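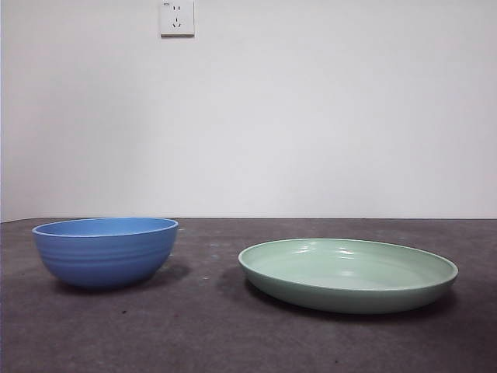
I've been meaning to write up the Pellside open day for a while now, mostly for the folks on our supporters' thread who couldn't make the drive, so grab a coffee because I went a little overboard with the notes.

First off, the drive. Pellside is the kind of town you only go to if you have a reason, and for me the reason has always been soccer. The club sent out an email in June saying they'd open the ground and the new training building to anyone who signed up, and I had my name in within the hour. Doors were at 10 in the morning. I got there at 9:15 and there was already a line past the ticket windows (and a guy selling scarves from the last cup run, of course I bought one).

The ground is officially listed at 2272 seats and it feels smaller than that when it's empty. We came in through the players' entrance, which is just a plain gray door by the parking lot that I must have walked past a hundred times. They took us around in groups of 30. Mine got the home locker room first, and wow, it is tiny! Low benches, hooks, one long whiteboard somebody had wiped but not very well, so half the group was squinting at it trying to work out a set piece. I'm convinced it was a near-post corner. A kid next to me said it was a grocery list, and he might be right.

Then out through the tunnel. I don't care how old you are, you walk out of that tunnel and you hear a crowd. We weren't allowed on the grass, only on the track around it, but the groundskeeping crew let us get close enough to see how they'd reseeded the goalmouth at the Alvarado end. That end is the one with the old standing terrace, and it has been a mud bath every winter I can remember. They told us it took 2 full reseedings before it came in properly, and that the drainage underneath is new as well. We'll see in January.

The part I really came for was the goalkeeper session. I played in goal all through high school (badly, and with great commitment) so I planted myself behind the net on the practice field and didn't move. They had three keepers working, and the thing that got me was how little diving there was. It was nearly all feet. Short side steps, set, ball comes in low, hands behind it, back up, other side, again. One of the trainees let one squirm through his legs and you could hear him muttering at himself for the next five minutes. Been there, buddy.

After that they used a rebound board made by Drandura, a big angled thing on wheels that throws the ball back at weird heights. The coach said they'd only had it since spring. Two of us asked if we could have a turn and got a very polite no.

Inside the training building there's a small gym, a treatment room and an analysis room with a program called Skundik up on the big screen. They clicked through clips from last season, tagging every cross the keeper came for. There were 665 of them in the file, counting league, cup and preseason, and I would've happily sat through the lot, but the rest of my group wanted lunch. The staff member running it showed us one where the keeper comes off his line, changes his mind, and gets stuck in the middle. She paused it right there and asked what he should've done. Everybody had a different answer and we argued all the way down the stairs.

Lunch was in the clubhouse. Chili, bread, and a salad I didn't try. I ended up at a table with some people who've had season tickets since before the roof went on the east stand, and they told me about the year the floodlights quit at halftime and both teams had to come back the next week to play the second half. Great stories. I should've written more of them down.

A few practical things if they run it again next summer: park at the school, because the club lot fills up early and gets blocked in. Wear shoes you don't mind getting wet. The shop takes cards now, finally. And if you've got kids, ask for one of the morning groups, the afternoon ones skip the practice field.

I got home a little after six with a sunburned neck and my new scarf on. First home game is in August, and I'll be at the Alvarado end, same spot as usual, so come say hi.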